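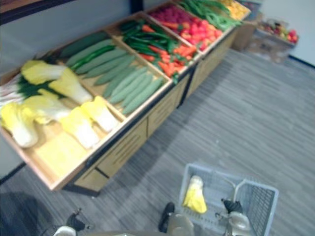 A reader wrote in to ask whether the Skirnier misting bar is worth the money for a small shop, given that a spray bottle costs next to nothing and the kid on the morning shift already has hands. Fair question. We sell the thing and we still went back and forth on it.

## Skirnier Misting Bar, 4-nozzle

**Price:** $1,092, fittings included, installation not included

**Ships from:** Pristthorpe warehouse

### What the maker says

Skirnier's leaflet promises "garden freshness all day long." We don't know what that means. A head of cabbage that has been off the field for a week isn't going back there. What a fine mist can do is slow down wilting on leafy stuff, and it does that fairly well if your water is decent and your store isn't baking hot.

The leaflet also has a chart of shrink going down and down. There are no units on the chart. We asked for the numbers behind it in July and were sent the same chart in color.

### What you get

- One stainless bar with four brass nozzles
- Timer box, wall mount, with a dial (no app, thank goodness)
- Inline filter and one spare cartridge
- Braided hose and shutoff valve
- Drip tray, which is too shallow

The timer runs from 6 a.m. to 10 p.m. out of the box. You can change that, but the dial is stiff and the manual has the two pins labeled backward. Outer pin is ON.

### Where it makes sense

Lettuce, kale, green onions, parsley, radishes with the tops on. Don't put it over mushrooms, dry onions, garlic or potatoes. If your display mixes the two kinds, move things first and then decide if you still want a misting bar. Some shops find they have one short stretch of greens left over, and for that we'd say buy the spray bottle.

Flooring matters too. You want something that can be mopped, and a drain nearby if you can get one.

### Nozzles and upkeep

Skirnier rates the nozzles for 4,000 hours. With hard water we'd expect a good deal less. They clog from the outside in, so a nozzle can look fine and throw a sideways dribble. Soak them in white vinegar overnight, rinse well, and put them back by hand. No wrench.

Replacement nozzle sets are around $80. The Dijkstra set fits the same thread and we can't see a difference. The Sondero set is sold as compatible, but ours leaked at the collar, so we stopped stocking it.

Clean the whole line on a schedule, and check with your local health department about what they want logged.

### Returns

Unused bars only. Once water has been through it, it's yours.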